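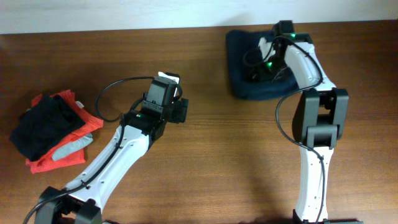
Why does the Brenik starter go flat by the second feed? Too much warmth and too little rye, as far as this notebook can tell.

December 2023, sourdough bench notes

Kept the Brenik jar at 25 degrees through most of November, on the theory that yeast likes comfort. It does, and then it eats everything and sulks. Moved it down to the cool shelf and swapped 33 g of the white flour for Rallmont dark rye. Rose properly overnight, domed top, smells of yoghurt and less of nail varnish.

Haldane jar: no change. It would probably rise in a coal cellar.

Loaf log. 128 g starter, usual dough, long prove in the tins. Crumb decent, crust pale on the left side again. The oven has opinions about the left side. Turn the tins halfway, and write it on the door this time - the last note went in with the flour bags.

Flelavano scales drift when the battery is low, so the salt in the previous batch is anyone's guess. It tasted like a guess. New battery in.

Ordered 3000 g of the rye. Whoever opens it, please use the clip. Last month's bag was left open and we have moths, small ones, very well fed.

Still to try: same feed with filtered water, both jars.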